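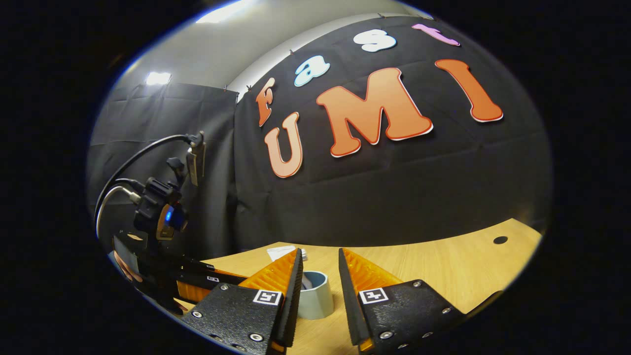

*Sendham, July.*

She asked me to leave her name out, as everyone on the 556 knows who she is and the rest don't need to. She has driven the bus between Sendham and Stukby for 13 years, by way of Ditby, and she finishes at the end of the summer. We talked over tea on a Thursday, after her morning shift.

Before the buses she worked in the kitchen at a primary school. "I liked the children and hated the ovens," she said. A neighbour mentioned that Arruda, the firm that runs the route, was taking on drivers and would pay for the licence. She had never driven anything bigger than a horsebox. The first time she took a full-sized bus round the corner by Ditby church she clipped the kerb, and the instructor wrote it down without saying a word.

"I still go wide there," she said. "There's no other way to do it. If a car's coming up from the ford you just wait, and if they don't know the road they sit and look at you."

Her day starts at ten to five. She makes a flask, feeds the dog and drives herself to the depot, where she walks round the bus with a torch checking tyres, lights and doors. The first run leaves Sendham at 6.05. In winter it is mostly care workers and people going to the bakery in Stukby. Hardly anyone talks. By the time of the school run it is a different job.

I asked whether the schoolchildren were difficult. "They're loud. I don't mind loud. What I don't like is bags in the aisle, and they know that by the second week of September." She has seen whole families through. One boy she used to remind about his lunch now gets on with a pushchair.

The route has changed less than the timetable. When she began there was a bus every hour until the evening. The last one now leaves Stukby at twenty past five, which is no use to anyone who works in a shop until half past. She brought this up with the firm more than once and was told the numbers didn't support a later bus.

"Well, they wouldn't," she said. "You can't count people on a bus that doesn't run."

She is fair to Arruda all the same. The heaters get mended, and when she had her knee done they kept her on the same route and didn't fuss her about coming back. Her complaint is with the road between Ditby and Stukby, where the edges have broken away and the hedges are left too long. She has lost 2 mirrors on that stretch.

The worst day was a snowfall in her third winter. She got as far as the top of the hill above Ditby with nine people on board and could see cars sideways at the bottom. She stopped at the farm entrance and they sat there until a tractor came up. "A lady had a fruit cake for her sister and we ate it," she said. "I did offer to pay for it."

The best part, she said, is the 10.40 in spring. It is mostly older passengers going in for the market, the sun is on the left-hand side all the way, and there are lambs in the fields before the river. People say good morning and thank you. Some bring her eggs, or a jar of something. One man told her the cricket score every trip for years and she never had the heart to say she doesn't follow it.

She doesn't have much planned. Her daughter wants her to come and stay for a month, and she has said a fortnight. There is a fence to paint. She has been told that she'll still wake before five, and thinks that is probably right.

A new driver has been riding along with her this month to learn the stops. Two of them have no sign - the lay-by after the garage and the white gate on Mill Lane - and aren't on the printed map either. "You have to know who's waiting," she said. "I've told him to slow down at the gate even if he can't see anyone. She sits on the wall behind the hedge."

The tea was finished by then and she had the 1.15 to take out.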